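Dreno Robotics Safety
May 7, 2023

1/ Dreno has completed its review of the arm fault reported at our Tarkstead test site in March. No one was injured. A summary of the findings and the resulting changes follows in this thread.

2/ The fault occurred during a mug-hanging task, in which the arm picks up a mug and places its handle over a peg on a wooden mug tree. The run was one of 443 carried out under the Shek control software, version 4.

3/ Shortly before placement, the wrist joint stopped reporting its position for 300 milliseconds. The arm should have entered a protective stop. It continued on the last known command instead, and the mug struck the pole and broke.

4/ The operator pressed the emergency stop. The arm halted as designed. The operator was outside the marked work area at the time, as site rules require.

5/ Inspection traced the signal loss to a worn connector in the cable running back from the wrist. The cable had been fastened with too little slack, and repeated wrist rotation had pulled on the connector over several weeks.

6/ The missing stop had a separate cause. A timeout in Shek had been raised to 900 milliseconds during earlier tuning work and was never set back. The change was not entered in the site log.

7/ We regard the second finding as the more serious. A worn connector is an expected maintenance matter. A safety setting altered without a record is a failure of our own procedure, and we accept responsibility for it.

8/ The following measures are in force at Tarkstead. The timeout is locked and can be changed only with written approval from the safety office. Wrist cables are checked by hand before the first run of each day. Any connector showing wear is replaced before the arm is powered.

9/ Flesora, which supplies our cable assemblies, has received the damaged part and our inspection notes. We have asked for its advice on minimum slack at the wrist and will update the site manual when we receive it.

10/ Mug-hanging runs have resumed at reduced speed. Partner sites using the same software should compare their timeout value with the release sheet before their next session and report any difference to the Dreno safety office in writing.

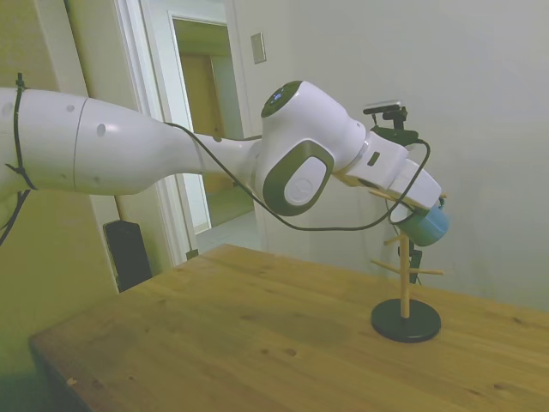
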